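Home / Workshop / Weekend Projects / Gray Relief Board

How to Make a Gray Relief Board with Raised Blocks

By Veronika Aigner
Updated in May

A relief board is a flat panel with plain rectangular blocks fixed to one face, finished all over in the same gray. It can hang on a wall, lie flat on a table, or go under a shelf with the blocks facing down. The blocks stand out by their shadows, so the finish has to be even and flat. Most of the work is in the sanding and painting.

The board I describe is 22 inches on the long side. You can go larger, but get a thicker panel if you do. A thin one will bow when you paint it.

What you need

One flat panel, cut to size
Rectangular blocks, all the same height
Sandpaper, 100 grit and 400 grit
A flat sanding block
Wood glue, or construction adhesive if your blocks aren't wood
Gray primer
Pale gray paint, matte
A short-nap foam roller and a small flat brush
Pencil, ruler, and a square
Painter's tape
A tack cloth or a clean, dry rag

I used Toden matte wall paint left over from a hallway. Any matte interior paint will do. Satin shows every roller mark.

Preparing the panel

Check the panel before you cut anything. Lay it on a table and press each corner. If it rocks, try another panel. Glue and paint won't pull it flat.

Sand both faces and the edges with 100 grit. Keep the sanding block flat near the edges or you will round them over. Wipe off the dust and go over the front face with your hand. Fill any dents now, let the filler dry for as long as the tub says, and sand again.

Preparing the blocks

Cut all the blocks from the same strip if you can. That way the height matches without measuring each one. If you cut them by hand, use a stop on the miter box.

Sand the cut ends with 100 grit. End grain soaks up paint and dries darker than the faces, so give the ends a thin coat of primer by themselves and let it dry. Sand lightly before you prime the whole block.

Take the sharpness off the top edges with one or two strokes of 400 grit. Leave the bottom edges alone. A rounded bottom edge leaves a dark line where the block meets the panel, and you will see it from across the room.

Planning the layout

Put the blocks on the bare panel and move them until you like the spacing. Leave enough room between them to get the roller through. If two blocks sit closer together than the roller is wide, you will be doing that gap with a brush, and the texture won't match.

Draw around each block with a sharp pencil, lightly. Put a number inside each outline and the same number on the bottom of the block.

Look at the layout with the light you will have when it's up. A lamp held low to one side gives a good idea of how far the shadows will reach. Gonçalo Vieira, who made the larger version for his stairwell, moved half his blocks after doing this.

Priming and the first coat

Prime the panel first, before gluing. Mask the block outlines with tape cut slightly inside the pencil line so the glue has a bare surface to grip. Roll the primer on thin, in one direction, then once across it.

When it's dry, sand with 400 grit. You want to knock down the high spots and no more. Wipe with the tack cloth.

Prime the blocks on the tops and sides. Leave the bottoms bare.

Gluing

Peel the tape from the outlines. Spread glue thinly on the bottom of the first block and keep it back from the edges. Set the block down on its outline and press straight down. Don't slide it. Check it against the square, then do the next one.

If glue squeezes out, let it firm up and lift it off with the corner of a scraper. Wiping it while it's runny smears it into the primer, and the paint won't stick well there.

Weight the blocks down with a flat board and a few books. Leave it overnight.

Painting

Brush the inside corners first, where the blocks meet the panel. Keep the coat thin. Then roll the panel and the block tops while the brushed paint is still wet, so the edges blend.

The foam roller leaves a fine, even texture. Load it lightly and roll off the extra in the tray. If the surface starts to look like orange peel, you have too much paint on.
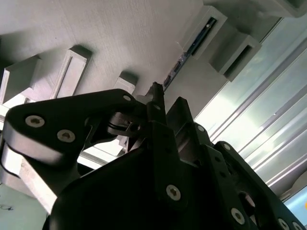 Let the first coat dry fully before deciding whether it needs more. Matte gray looks patchy for the first few hours and evens out by evening. Mine took 2 coats over primer. Sand between them with 400 grit, using a folded scrap on the sides of the blocks.

If a block side still looks darker than the panel, check it at another time of day before you repaint. Often it is only in shade.

Fixing it in place

For a wall, two keyhole hangers on the back are enough for a board this size. Fit them before the last coat so you aren't laying a fresh finish face down.

For the underside of a shelf, screw down through the shelf into the panel. Check the screw length against both thicknesses first. Drill pilot holes, and have someone hold the panel while you start the first screw. Don't rely on adhesive tape for anything overhead.

Touching up

Keep a small jar of the paint. Label it with the color name and the room. To fix a scuff, dab with a bit of foam cut from an old roller. A brush leaves a smooth spot that shows in side light.

Dust the board with a soft, dry brush and work along the block edges. Water leaves marks on matte paint, so if you have to use it, wipe the whole face lightly and let it dry flat.

Filed under: paint, panels, small projects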